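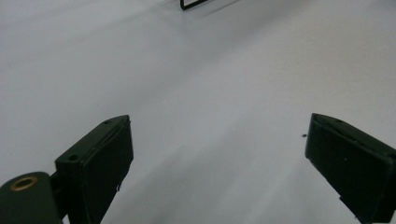 The two green fingers of our hand-held gripper, open over the white surface.

About the Zevstead Robotics Club

We are a student club for young people who want to build robots and teach them small jobs of the hand. The club was started by Védís Lykkegaard, a teacher of physics, together with two of her former students. In the first year we had 13 members and one shared cupboard. Now we are 21, and we have our own room on the upper floor of the school, with a key.

Our main work at this time is the gripper project, which we call Zillero. A student holds the gripper in the hand and does a task many times, for example to pick up a spoon and lay it in a box. The camera on the gripper records what the fingers do. Later the recordings are used to train a robot arm for the same task. Until now we have collected 885 recordings, and Auður Eskildsen keeps the list of them. The bad ones are also kept, but in a separate folder.

The fingers are dark green and have small screw holes, so it is possible to change them. Ryota Ikeda is responsible for the drawings. Halfdan Bisgaard takes care of the programming group, where new members learn Python from the beginning.

Every spring we take part in the Dasdale student competition. Last time we reached the second round and lost there to a very strong team. We were a little sad in the bus, but the judges gave us four pages of useful comments and we have already worked through most of them.

New members can join in October. You do not need to know anything about robots before. The fee is 80 for the school year, and it covers screws, tape, and the competition shirt. If the fee is difficult for your family, please speak with Védís.

We meet after school at 3:30 p.m. and stay until five.

Contact: Zevstead Robotics Club, school office | © Zevstead Robotics Club | Back to top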